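# Boards and Blocks

Welcome to the gallery corner of the Perville Toy Library pages, and thank you for stopping by! I keep meaning to make this a proper tour of every shelf we have, but I get attached to one set at a time and then I want to tell you everything about it, so for the moment you are getting the shape blocks and the maple board and me going on about them.

The board first, because I love it. It's a plain light maple board, a rectangle with no rim and no paint, and I had it cut from a plank that Roksolana Horobets had been saving for a bread board (she has forgiven me, mostly). It cost me 48 dollars to have it sawn and sanded, and every time I set it down I find something else to look at in the grain. It's a very pale blond with darker streaks running the long way, and there are little knots in it, and a swirly patch toward the near side that Lucrezia Donati's granddaughter says is a river. I can't see it as anything else now. If you borrow it, please wipe it with a barely damp cloth and let it dry standing on its edge. A drop of mineral oil in March keeps it happy for the year.

Then the blocks, which live in the blue drawstring bag on the Goh shelf and go out more often than anything else we own. They're plastic, chunky enough for small hands, and they have a fine crisscross texture on top that children rub with their thumbs before they do anything else at all. There are cylinders and stars, a cube, a hexagon, a heart and a triangle. I have watched a four-year-old spend most of a morning deciding whether the heart should be next to something yellow or next to something round, and I wouldn't have hurried her for the world.

People ask what you are supposed to do with them. Anything you like! Ye-rin Do plays a game she calls Neighbors, where you put two blocks side by side and say why they should live next door to each other. Lungile Mnguni's boys trace them onto the backs of old envelopes and cut the shapes out, and then they mix everybody's up. At our house we just scatter them over the board and feel for one with our eyes shut, and the hexagon and the cylinder fool me more than I like to admit. I think it's those flat tops.

The set goes out for two weeks. Ask at the desk for number 89, or leave a note in the box by the door with your name on it in letters I can read. If a block goes missing, please just tell me, I'm not cross about it, a star once came back to us from the bottom of a rain boot after most of a year. Nomvula Ngubane is still putting together a little card of games to go in the bag, and she would be glad of yours if you have a good one.

On to the picture, then. I like how the wood shows itself off against the blue pegboard table, with the dark holes peeking out on every side of it.

**The maple board with the shape blocks out.** The green cylinder and the yellow hexagon are keeping each other company on the left (Ye-rin would call them neighbors), the yellow heart is toward the middle, and the blue cube is farther back. Look for the river in the grain while you're at it.

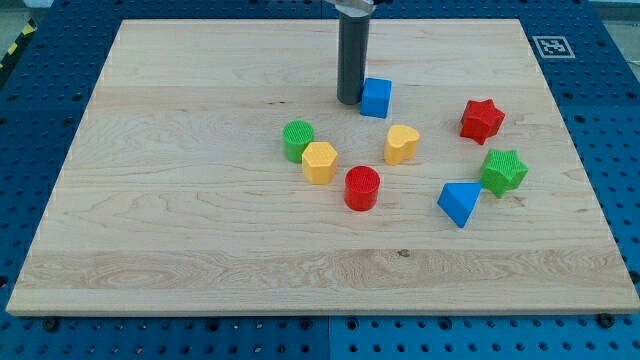

*Page last changed: June 3, 2025*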